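Home > Trade News > Interviews

January 18, 2019
By Dayana Castaño

Ratree Kongkaew answers the telephone herself, even now that Vellholm has a reception desk. The company makes cartridge heaters and band heaters for plastics moulding, and she has led its design office for many years.

I asked her first why so many heaters come back to the supplier. "Mostly it is the hole," she said. "The customer drills the hole too wide, and the heater cannot give its heat to the metal. Inside it becomes much hotter than the tool. Then the wire breaks and they telephone us."

In November the firm finished a long trial with Zaltum, a maker of moulds for bottle caps. There were 2,783 heaters in the trial, all with the same power and the same length, but fitted in two different ways. Half of the customer's tools were reamed after drilling and the others were left as they were. Kongkaew did not want to give me the full results before Zaltum has read them. "I can say that they bought reamers," she told me.

We spoke also about moisture. The insulating powder in a heater takes water from the air when it stays on a shelf, and the first start can then trip the protection of the machine. Her advice is to begin with low voltage and wait. "People are in a hurry on Monday morning. I understand it, I was in production too."

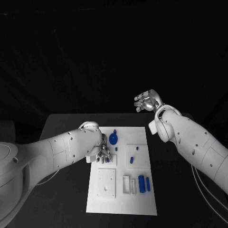 White robot arms over a board with blue parts.

Her colleague Alcides Flores, who looks after the lead wires and terminals, joined us for the last part of the conversation. He would like customers to send a drawing of the place where the cable leaves the tool. "They send the diameter and the watts," he said. "The cable they forget, and it is the cable that bends each time the mould opens."

Vellholm accepts small orders, and the minimum for a special length is two pieces. For standard sizes it keeps 2,000 in stock. Kongkaew said that she has no plan to make the catalogue longer this year. She would prefer to rewrite the page on tolerances, which she finds difficult to read herself.

Contact us | © 2019 Pritik Trade News | Back to top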